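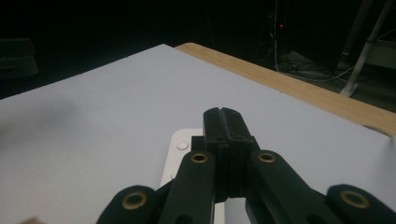 Gleice Guerra told me she'd take a plain white board over a fancy one any day, and after my morning at Tritska I'm with her! The craft room reopens in May with new boards to lay over the tables (no more glue on the wood, hooray), and they're free to borrow for members. I tried one out and loved having all that room to spread my paper around. Sign-up is at the front desk, 7 places per session, so get in early.

News > Community > Craft Room

Contact us | © Tritska | Back to top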